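Getley Connected Appliance Support
Ticket 3854: Unsigned firmware accepted by Moltex hub
Status: Open
Priority: 2

Summary
The customer reports that the hub installed an update without checking its signature. Remote access has been suspended.
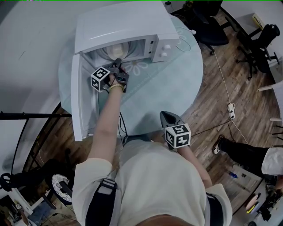
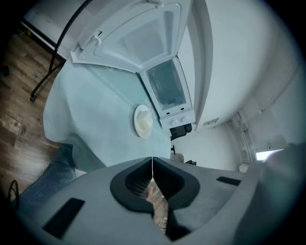 Action Taken
Port 2037 was closed on Tuesday. The Clavedel certificate was revoked and reissued.

Next Step
Ojala will review the update log and confirm the installed version.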